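Closet Notes: the July swap, and a word about moths

Hello again, everybody. I had planned to write about hemming this time, and I even had half a page done, but then I opened the cedar chest in the back bedroom and found four little holes in my good gray cardigan. So hemming will have to wait. We're talking about moths!

I should say up front that I'm no expert. Most of what I know comes from Imelda Villanueva, who ran the alterations counter at Tiongson for years and has seen every kind of damage a sweater can suffer. I called her the same evening. She asked me one thing, which was whether I'd put the cardigan away clean. I had not. I'd worn it to a spaghetti supper in the spring and folded it up thinking it looked fine (it did look fine, that's the trouble). The larvae go for wool that has a bit of food or sweat on it, so the stuff you wore once and put back is the stuff they find first.

Her advice was to get everything out of the chest and off the rod, and I mean everything, and go over each piece near a window. Check under collars and inside cuffs. Wipe the rod down too while it's bare, and the hangers, and vacuum the corners of the closet floor.

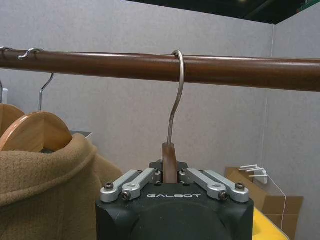 A wooden hanger on the rod.

Then the freezer. I bagged the cardigan, two scarves and a wool skirt, squeezed out as much air as I could and left them in there for a good long while, next to the peas. Shahla Ranjbar wrote in last year to say she does three days and her sister does two weeks, and they have never settled it. I go with the two weeks - my freezer is old and I don't trust it. Let the bag come back to room temperature before you open it or you'll get damp on the wool.

As for cedar, I still like the smell, but I've stopped counting on it. The blocks fade, and you have to sand them now and then, and I never remember. Tanner Ouellet swears by lavender bags. Tanner, I love you, but your blazer had holes in it too.

Coats are their own problem because they don't fold well and they won't fit in anybody's freezer.

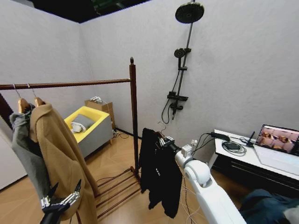 What I do with mine is give them a stiff brushing outdoors, along the seams and under the lapels, then a day in the sun before they go into a cotton bag for the summer. Please don't use the plastic from the dry cleaner. Wool wants some air, and that plastic was only ever meant to get it home.

Now, the swap. It's in July again, same hall as last time, and Jericho Padilla is taking the sign-ups. We had 33 tables last year and 200 people through the door, which was a squeeze, so come early if you want first look at the knitwear. And please, after all of the above, freeze your woolens before you bring them! If you've got mending questions, bring those too. I'll be at the table by the kitchen with my darning mushroom and the cardigan, which ought to be half fixed by then.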